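I finally finished dyeing with madder and I am so pleased! The trick (thank you, Stubbs, for the tip on the old forum) is patience: 200 grams of root, soaked overnight, then kept well below a simmer for 3 hours. My first go back in February came out a sad brick colour, so I've started growing my own roots down by the tank at Clillimberg.

Deep maroon on green checks, what a pair.

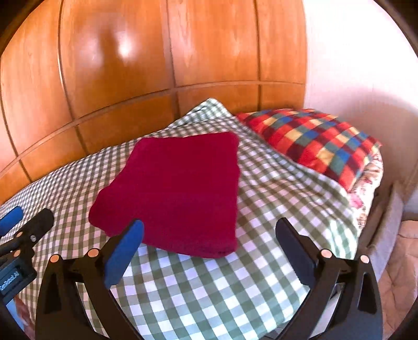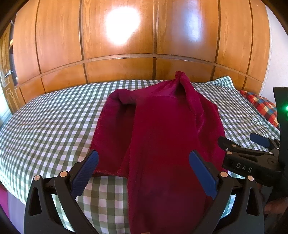

Merle Tipoki wrote back that hard water gives her much better reds, and to try a pinch of chalk.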